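**Teleoperated demonstration** is a way of teaching a robot a task by having a person drive it from a distance while its movements are recorded. It is closely related to kinesthetic teaching, in which the teacher takes hold of the arm and moves it by hand.

In a typical session the operator sees through the robot's own cameras, or a simulated version of them, and steers each arm with a hand controller. Joint angles, gripper commands and pictures are stored together many times a second. Door opening is a common exercise for two-armed robots.

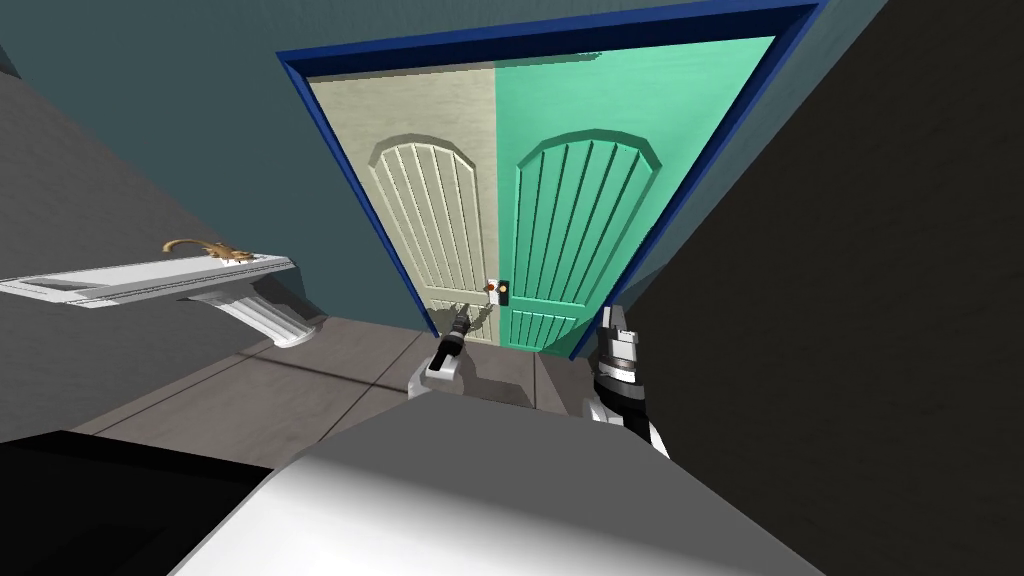
Recordings made in simulation are cheaper to repeat, as the room can be reset at once and its colours and furniture changed between attempts. Forces at the latch and hinge are harder to reproduce, and most groups add demonstrations from real doors before training is finished.

The Lustano set, compiled by Ruth Grajales and Maribel Cárdenas, holds 1079 demonstrations of household tasks, of which 165 involve doors. Each operator completed 33 practice runs beforehand. The set was recorded with Drudari, a control program that also accepts hand-guided input.

## See also

- Kinesthetic teaching
- Imitation learning
- Remote manipulation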